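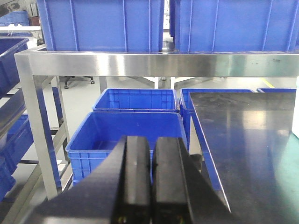 mrashti
Comparing two parallel grippers for bin work on the same arm, the Praver and the Neltitz. I need to pick one by April. Both have the stroke we need, so it comes down to the finger housing and how much of the wrist camera view it eats. With the Praver and the fingers apart I can see into the nearest open blue crate on the floor, but the gripper blocks part of the inside. Anyone running either one with a wrist camera?

halima_b
We have the Praver on two cells. One is at 1924 cycles since the last pad change with no slip on the crate rims. I would not worry about the view. Take your detection frame higher up and go in on position.

saeedm
Disagree with Halima. If the crate gets bumped between the detection frame and the pick, you miss. We logged 415 picks on the old controller that way and moved the camera out to a side bracket.

halima_b
A side bracket will hit that steel rail on the way down. Measure it first.

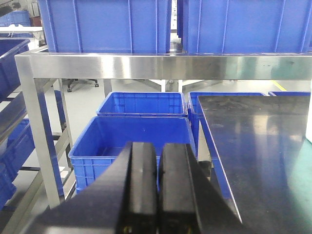
mrashti
I checked the bracket drawing on Thursday and the clearance is tight, so Halima may be right. The other thing I wanted to sort out is exposure. The steel crossbar has bright highlights in the middle and the black tabletop on the right throws reflections too, so auto exposure may be a poor choice for blue crates on a gray floor. I'm leaning toward a fixed value.

saeedm
Fixed, yes. Mask out the gripper housing as well - it's black and it will pull the metering.

fereshteh_g
Does the Neltitz take the same finger blanks? We have a drawer full of the Praver ones.

mrashti
No, different screw spacing. I'd need new ones cut.

halima_b
Then I'd stay with the Praver.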